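# Review: the Matar two-arm bench cell, after a summer of sweeping up

We bought the Matar cell for the Riddale workshop in June, as a kit: aluminum posts, a rail, two arms, two grippers and a controller that sits under the bench. Randa Hakim and I put it together over a long weekend, and it has been used for small cleanup and sorting jobs ever since. This review is mostly about a fault in the left gripper, because it took up most of our time and the manual has almost nothing to say about it.

## Setup

Assembly was fine. The posts are cut square, the hardware is bagged by step, and the rail went on level the first time. The arms bolt to plates that slide along the rail, so you can change the spacing later. We moved ours twice. Do it with the power off and the arms parked, and run the homing routine again afterward. The manual mentions homing in one line on the last page, and it deserves better.

Cable routing is left up to you. We used zip ties and left extra slack at the shoulder. The first time we ran an arm at full reach, the conduit pulled tight before the joint reached its limit, and we had to redo it.

## The fault

Our main test job is a plain one. One arm holds a dustpan, the other holds a brush, and they clear scraps of colored paper off the floor and into a bin. For the first few weeks it ran well enough that we stopped watching it closely.

Then the left gripper started letting go of the dustpan. It never happened on the pickup. It happened when the arm lifted the pan and turned the wrist to tip it. The fingers opened a little, the handle slid, and the pan dropped. The controller showed no error. As far as the software knew, the gripper was still closed and the job was going to plan, so the arm carried on and made its dumping motion with nothing in its fingers.

On the Saturday we first saw it, the pan landed on the brush arm's side. The right arm came down for its next stroke, hit the pan and kept pushing. The collision stop is supposed to catch that. It did, but only after the brush handle had bent badly, and I didn't like how long it took. I used the emergency stop on the next two tests instead of waiting for the software.

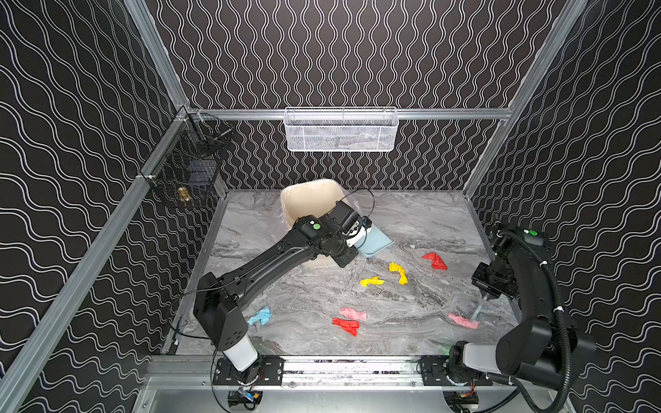

Neusa Quintana, who does our electrical work, checked the wiring first and found nothing loose. She then logged the gripper motor current over 300 closing cycles. The holding current sagged as the motor warmed up, and the firmware made no attempt to correct it. With a light object, you would never notice. A dustpan is held at one end, so when the wrist turns, the weight twists against the fingers and a weak grip gives out.

We tried these, in this order:

- Rubber pads on the fingers. Some help, but the pads crept out of place.
- A slower wrist turn. Fewer drops, and a much longer job.
- Raising the holding force setting. It cured the drops for a morning, then the motor went into thermal shutdown and opened the fingers completely.

The last one is the safety matter. On our unit, a gripper that overheats lets go of whatever it has. With paper scraps underneath it's a nuisance. With anything heavy or sharp it would be a real hazard, and I would keep such things out of this cell.

## Support

Matar's dealer in Flulbridge answered in two days and sent new firmware. It checks finger position during a move and halts both arms if the fingers shift by more than 2 mm. It also lets you set a rest period between jobs; we use 4 minutes. The dealer offered a replacement gripper as well, and it came from the Forkevthorpe depot with a different motor fitted. We have had no drops with it so far, but we kept the rest period in.

The slow collision stop hasn't been fixed. The dealer says it is being looked at. Until then we have our own rule — someone stands at the stop button whenever both arms are moving.

## Would I buy it again?

For light work, yes, provided it came with the newer gripper. Ask which motor you are getting before you pay, and check the firmware version as soon as the controller is powered up. The frame and the rail are good, and the software is easy to learn. I would not run the original gripper unattended.

Randa wants to try a pan with a thicker handle next. I have ordered one.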